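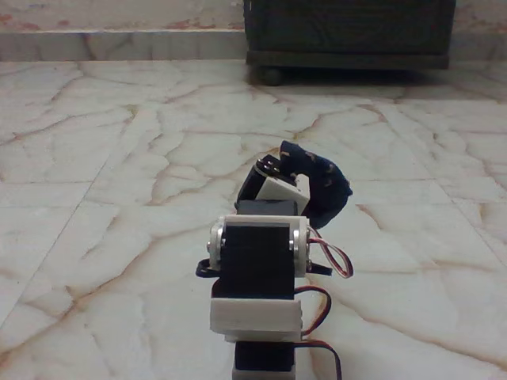

图:大理石纹浅色地砖上方,一块揉皱的深蓝色布料。

Storthorpe消费者协会:“自清洁”面料的宣传,请先拿出数据

四月,Storthorpe——独立消费者组织Storthorpe今日发布对Idireo牌“免洗”系列服装的审阅意见。Idireo在包装和网店页面上写明,该系列衬衫与长裤“日常穿着200次无需水洗”。本会向厂方索取支持这一说法的测试报告,前后等了39天,收到的是一份12页的产品手册,其中近半是模特照片,测试方法一栏只有一句“经内部实验室验证”。

本会认为,这句话什么也没有验证。

手册没有说明“穿着一次”是指多长时间,没有说明试穿者坐在办公室里还是在户外干活,也没有给出对照组。气味由谁来闻、按什么标准打分,同样没有交代。厂方提到面料经过抗菌整理,但抗菌整理针对的是部分细菌的繁殖,油渍、汗渍、皮屑和灰尘照样会留在布面上。把“细菌长得慢一些”写成“不用洗”,中间缺了好几步。

为了解普通用户的体验,本会在Ivport和Assunção两地向购买过该系列的消费者发放问卷,收回有效答卷174份。需要说明的是,问卷由用户自行填写,样本也不是随机抽取的,本会不会拿它当实验结果。多数答卷者表示,买回后不久就照常下水清洗了。有人写道:“领口那一圈自己看得见,牌子上怎么说不重要。”也有少数人表示满意,主要是出差时穿,图个省事。

“我不反对少洗衣服,很多衣服确实洗得太勤,费水费电,也伤布料。”本会纺织品项目负责人Hugo Lemaire说,“可这个道理放在一件普通棉衬衫上也成立,挂起来通通风就行。厂家要为此多收一笔钱,就该告诉我们多出来的那部分到底是什么。到目前为止,我没看到。”

Lemaire对“环保”标签也有保留。Idireo称该系列能“大幅减少家庭用水”,却没有公布整理剂的成分,也没有提供面料生产环节的用水量。只算洗衣机那一头,账自然好看。

厂方在给本会的书面答复中称,相关数据涉及商业秘密,并表示“消费者的口碑是最好的证明”。本会不接受这一解释。配方可以保密,测试方法和结果没有保密的理由。

本会要求Idireo:
公开测试方法、样本量和完整结果;
在数据公开之前,从包装和网店页面撤下“200次无需水洗”的表述;
对因该表述而购买、现要求退货的消费者予以办理。

已经购买的消费者,请保留吊牌、购物凭证及网店页面截图。清洗时以缝在衣服内侧的洗涤标识为准。本会注意到,该系列的洗涤标识上印的是“可机洗,30度以下”,与包装正面的宣传放在一起读,颇值得玩味。

本会没有收取任何服装企业或洗涤用品企业的资助。审阅意见全文及问卷原题可向本会新闻办公室索取。

媒体联络:Storthorpe消费者协会新闻办公室
(完)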